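12/04/2020

Page turning, second go. Remote control this time, not by hand.

Carrying on from the November notes, which I've reread and which are not as clear as I thought they were when I wrote them. Short version: pushing the arm about by hand gave nice smooth paths but my own fingers kept ending up in the wrist view, and half the time I was steadying the paper without noticing. So those demos teach the arm to turn a page with help it won't have. Binned the lot. Dalva agrees, grudgingly, she did most of them.

Set up today: leader arm clamped to the desk, follower on the bench, Joretti gripper, the one with the fat fingers. Thin ones still away at Parkance being re-drilled. Would have prefered to wait but we've waited twice already.

Task as written on the board:
- start with brochure closed, spine to the left
- open at the middle
- hold clear so both pages can be read by the wrist camera
- turn one leaf, right to left
- let go and back off to home

One leaf. Two leaves is a fail, even if it looks lovely.

Morning. Started with the follower gains as we left them. Far too stiff. The fingertip comes down on the paper and instead of sliding it digs, page buckles up towards the gutter, then pings. Halved the stiffness in the last two joints and left the rest alone. Much better feel but now there's a lag on the leader, you move and then it moves, and you find yourself overshooting and correcting and the recording is full of little wobbles. Dalva says she doesn't notice it. I notice it.

Filter on the leader side was set by whoever did the Tambunan job, 1000 in the config, no units, no comment. Tried 2000, worse. Put it back to 1000 and wrote a comment. Please can we all write comments.

The camera tilt. Everything the wrist sees is on a slant because of how we've rolled the wrist to get the finger under the edge of the paper. Doesn't matter for the policy (I think) as long as it's the same slant every time. It does matter for the person driving, if they're driving off the screen. I kept pushing "up the page" and going across it. Took me most of the morning to stop fighting it.
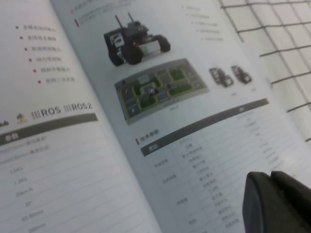 Photo: wrist camera, bench 2 / Grutidico workshop

Finger sits right over the specification table, bottom of the right hand page, last column partly hidden underneath it. So for the "hold clear so both pages can be read" step, we are not in fact clear. Needs more lift, or come in from further over. Also a lot of the print is soft. I can make out ROS and ROS2 on the left page and some of the figures in the table under them, the small text no chance. If anyone wants to do reading off this camera later they'll want a pause higher up and a refocus. Not our job this week but noting it.

Gutter shows up well though, a proper shallow valley, and the right page edge against the black grid lines is easy to find by eye. Might be enough to line the approach up on: come in along the page edge, stop at the corner, then down. Tell the driver that instead of "go to the corner", because everyone's idea of the corner is different.

Afternoon. Dalva driving, me on the stop button and the notes. Kept 17 demos. Threw out the ones where:

- the finger stopped in mid air for a think. Pauses are poison, last time the arm learned to stop there and just stay
- two leaves came over together
- the brochure got dragged along the bench and she chased it
- I leaned on the bench (sorry)

Argument over whether to keep demos with a missed first try and then a good second one. I say keep, it needs to see a recovery. D says keep but only if the recovery is quick and starts from a sensible place, not from wherever you flailed to. Her rule is better, going with hers. Marked with an R in the log.

Trick that works, hers again: touch down well in from the edge, drag a touch towards the gutter so the paper bows, then get the other finger under the bow. Going straight for the edge with these fingers is hopeless, they're too blocky, they just sit on top of it. Will likely all change with the thin ones. Don't want to mix the two sets of demos, so new folder when they arrive.

Gripper force: light. If you can hear the motor you're squeezing too hard. The trigger on the leader has a dead spot near the bottom and then grabs all at once, needs looking at. Spring?

Swapped over near the end so I drove a few. Mine are slower and jerkier and I've put them in their own folder, not to be trained on untill somone has watched them back. Possibly useful to have two styles. Possibly just bad.

Still to do
- raise the hold pose, redo that bit of the written task so it says how high
- tape marks for the brochure start position, and vary it on purpose, a bit of turn each way
- leader trigger
- chase Parkance re fingers
- level the driver's screen view by rotating the picture on screen only, leave the recorded one alone!!
- different paper. This stuff behaves itself, a newspaper won't

Left the follower in home, power off at the wall. Logs copied to the big drive, not checked yet.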